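Teaching hangers by teleop, how many demos is enough?

railrunner
Posted Nov 10, 2020
So I've been driving our arm by remote to teach it to take a hanger off a rail and put it back. 32 demos so far, and the policy still noses the hook into the rail and just sits there pushing. Do I keep recording or change something?

pukwood_pete
Keep going! We had 29 at Pukwood and it was hopeless, and we didn't see decent runs until we'd mixed in a bunch of sloppy ones where I missed and recovered. Clean demos only teach it the clean case.

gantrygoose
Disagree, sorry. More remote demos means more of your lag baked in. Grab the wrist and move it by hand — you feel the hook touch the rail and you ease off. I got further with 5 of those than a whole January of joystick.

pukwood_pete
By hand is lovely until your own arm is in every shot. Then what's it learning from?

gantrygoose
Fair, but I only use it for the last bit, the hooking on. Remote for the reach.

railrunner
Hmm, splitting it might work. The reach is mostly fine when a hanger has space to itself. It's the crowded end that kills me, with the hooks bunched up and dark clothes on dark clothes. I'll try 5 by hand on the black ones at the right and leave the yellow and black shirt for remote, then report back.

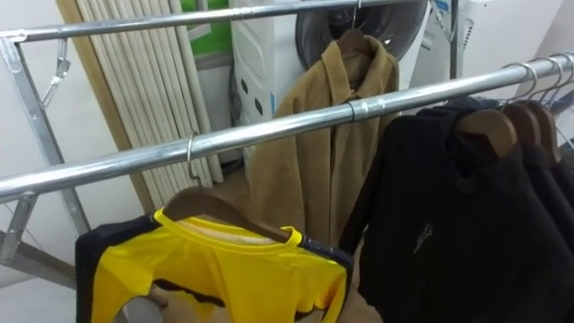
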